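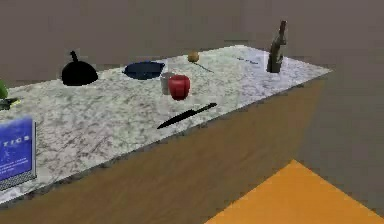 2. Simulated counter cell: setup and maintenance, June

The counter layout used for the Saavedra arm was rebuilt this period from the cell drawings supplied by Furnside. Object placement is now held in one layout file. The red and gray cups remain close together at the middle of the counter, with the red one partly hiding the gray. The black knife lies nearer the front edge, and the tall brown bottle stands at the back right. Bare marble was kept between the knife and the bottle for use as the set-down zone.

2.1 Base alignment

The arm model was mounted 8 mm too low relative to the countertop in the previous release. The error was traced to a unit conversion in the Skunell import script and corrected there. Earlier runs have been marked as superseded and will not be used in the final comparison.

2.2 Contact settings

Cup and bottle collision meshes were replaced. The old meshes let objects creep during long idle periods. The new set was run for 336 hours of simulated time without measurable drift. The knife mesh is still the original – its blade is thin enough that the solver step has to be halved during grasping, and run time suffers.

2.3 Routine checks

A reset test of 1,000 cycles is now run after each change to the layout file. The last test gave 18 failed resets, all from one joint limit entered with the wrong sign. The limit has been corrected and the test is queued to repeat.

2.4 Open items

Replacement knife mesh, due from Allico.
Wrist camera calibration against the physical cell.
Written procedure for restoring the layout file from backup.

No change to the budget is requested for this work package.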